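Household and shop-floor chore robots

Chore robots are machines meant to do the small hand jobs people do at home or at a workbench – folding, wiping, sorting, stacking, putting away. The term is loose. Robot vacuums and mowers are usually left out, as are welding arms and other machines that repeat one fixed path. Status: partly working, mostly in labs and pilot sites. No general-purpose machine covers a full list of household chores without help.

Background

Factory arms have done repeat work for decades. Same part, same spot, same motion. Chores are different – the towel is never in the same heap twice, and the cup may be behind the kettle. Early attempts relied on hand-written rules for each object. These broke quickly outside the room they were written in. Later work moved to learned control, where a person guides the arm through a task many times and the software is trained on the recordings. Most current projects mix the two.

Typical hardware is one or two arms, a two-finger gripper, one or more cameras, a computer. Mobile bases are common in home projects, less so on shop floors, where the work can be brought to the arm.

Tasks in the home

Laundry. Folding flat items such as hand towels and pillowcases can be done, slowly. Shirts are harder. Fitted sheets remain unsolved for practical purposes. The Plullo home trial set a basket of 8 hand towels as its basic test and allowed a person to step in 2 times before the run was scored as failed. Matching socks was dropped from the trial after the first month, the reason is not given in the project notes.

Dishes. Loading a rack with plates of one size is fairly reliable. Mixed loads are not. Glassware usually gets excluded, as do sharp knives.

Tidying. Picking up toys and clothes from a clear floor works in test rooms. Deciding where things belong is the larger problem, and it differs from house to house.

Cooking. Stirring and pouring, yes. Chopping in a limited way. Cleaning up afterwards is generally listed as a seperate task and generally left to people.

Tasks on the shop floor

Bin picking, packing and machine loading are further along than home chores. Lighting is fixed, parts are known, and a worker is close by when something jams. Kitting – laying out the parts for one job in a tray – is a common first use. Ceteck, a contract packer, ran a kitting cell for one shift a day and reported 83 trays finished without help out of 200. The rest needed at least one touch from the operator, mostly for parts lying on edge or stuck together. The cell was kept on, but for two part types only.

Cable routing, bagging and anything with tape still go mostly to people.

Stacking and block tests

Stacking is used as a stand-in for many shelf and packing jobs. Wooden blocks are cheap, stiff and easy to replace, and errors show up at once. Tests range from placing one cube on another to building or taking apart a tower of alternating layers. Numbered blocks make it simpler to log which piece was moved. The hard parts are grip force, letting go cleanly, and not brushing the neighbors on the way out.
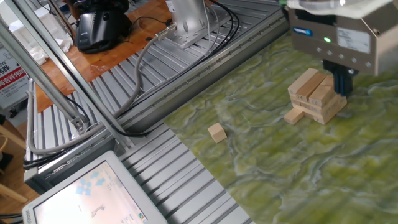 Measuring results

There is no agreed score. Some groups give success rate, others time per task, others the number of times a person had to step in. Figures from different groups should not be compared directly. The Weerasinghe scale, used in a handful of projects, grades a chore in steps from "fully guided" to "unattended" but says nothing on speed. A machine can rate well and still take far longer than a person would.

Video is a weak source. Clips are often sped up, sometimes without a note saying so, and failed runs get cut.

Criticism

Mieczysław Tokarz, writing for the Budimard workshop on 12th January, argued that most chore tests begin after the dull part has been done – towels in a basket, parts in a tray, the table cleared. He called for setup and cleanup time to be counted in every result. Replies at the workshop were mixed. Some speakers said a narrow test is fine as long as it is labled that way.

Cost is the other standing complaint. A home unit has to be paid for by one household, while a shop-floor cell can be spread over shifts.

See also

Bin picking
Kitting
Robot gripper
Service robot
Teleoperation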